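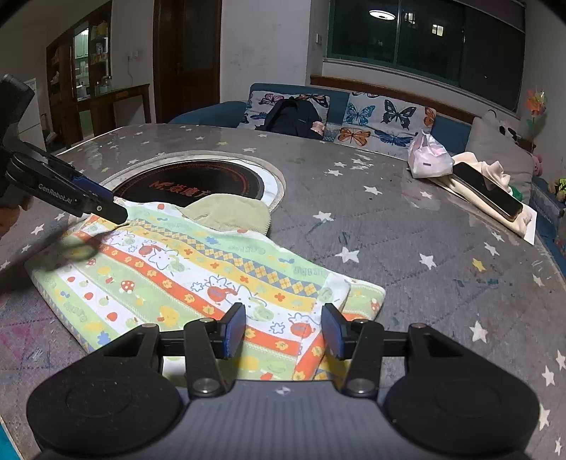 Folding day at the big table, star-print cover and all

The first thing she tells me when I sit down is that I'm not allowed to put my coffee on the table. "Floor or windowsill," she says. "I've got 45 pieces to get through before lunch!"

She runs the children's clothes swap in Corkport out of her own kitchen, one Sunday a month, and she agreed to talk to me as long as I didn't mind her folding the whole time. I didn't mind at all. I find it very soothing, watching another person fold.

The table is huge, and it wears a gray quilted cover with stars printed on it and a shiny surface on top. I asked if it was a tablecloth or a bedspread. "It started life as neither," she said. "My sister bought the quilting in Mendarberg for a headboard she never made. I put it down one winter when the bare table felt cold, and I never took it up." Clothes slide on it nicely, she says, so you can turn a whole pile with one hand.

We got onto patterns pretty fast (my fault, I can't resist them). There was a folded piece on the table with green, white, orange-red and yellow all going at once, stripes and diamonds and little star characters with blue outlines, plus some round red fellows for company. I told her I'd have worn it to school every day. "The loud ones go first," she said. "Plain navy sits there until April. Put out anything with a face on it and it's gone before the kettle boils."

So does she have a system? She does, and she has opinions about it. Fold with the best bit of the pattern showing. Sort by size and forget about color. Never stack higher than your hand is long – the pile leans, then a toddler comes by, and you start over. She learned that at the old Whitlock hall, where the swap used to be held. "We had 167 things out that day," she said. "I refolded every one of them."

The leftovers go into Flosus boxes, the flat-pack kind with lids, and she keeps 16 of them under the stairs. Last year 359 pieces found a new home, and she wrote each one down in a school notebook with a pencil on a string.

I asked what she does with her own kids' things, the ones she can't part with. She kept folding for a bit. "There's a box," she said. "It's not a Flosus box. You're not seeing that one."

Then she handed me a pile of pajamas and told me to make myself useful.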